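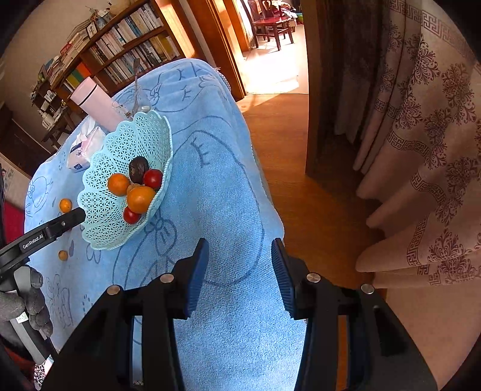 Fruit basket, green one, on the blue towel.

October, 9pm. Quick one, knackered. Freezer sort-out finally under way. Pulled out 2 tubs of soup, no labels, plus the Mazza peas from goodness knows when. Soup was leek. Fine with toast.

Shop at Festumard came to 238 for the month so far, too much. Limit is 70 for whats left. Milk, eggs, flour, nothing else!!

Annunziata Cattaneo rang re the bulk rice order. Said no, still got half a sack. She wants my lentil recipe, must write it out.

Tomorrow: stale bread into pudding, use up the sultanas, definately ring Alusden about the freezer seal.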